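O que é uma tarifa de importação?

Imagina que na tua rua há uma padaria, a da dona Halima, que vende cada pão por 100 moedas. Um dia chega pão de outro país, o país de Nutau, e custa só 90. Muita gente vai querer o mais barato, claro! E a dona Halima fica preocupada, coitada, com as prateleiras cheias.

O governo pode então cobrar uma tarifa, ou seja, um imposto sobre as coisas que vêm de fora. Se a tarifa for de 16 moedas, o pão de Nutau passa a custar 106, e de repente o da dona Halima volta a ser o mais em conta.

Parece uma ótima ideia, não é? Mas calma, que a história continua. Quem comprava pão por 90 moedas agora paga mais – e as famílias com pouco dinheiro são as que mais sentem. Além disso, o governo de Nutau pode zangar-se e pôr também uma tarifa nas laranjas que nós lhe vendemos.

Por isso os países sentam-se a conversar, às vezes durante anos, e combinam regras: tu baixas a tarifa do pão, eu baixo a das laranjas. A isso chama-se acordo comercial, e alguns são escritos em documentos com mais de 200 páginas!

Experimenta lá em casa: procura a etiqueta da tua camisola ou da tua mochila e vê em que país foi feita.

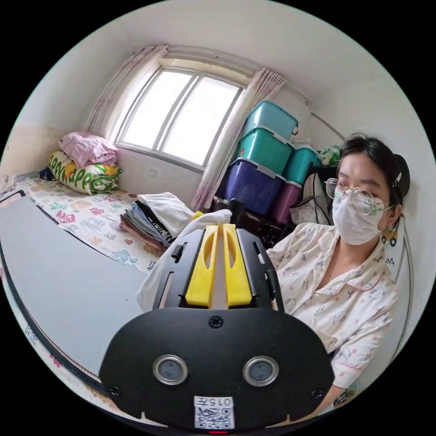

Um pijama com bonequinhos de animais e pintinhas cor-de-rosa.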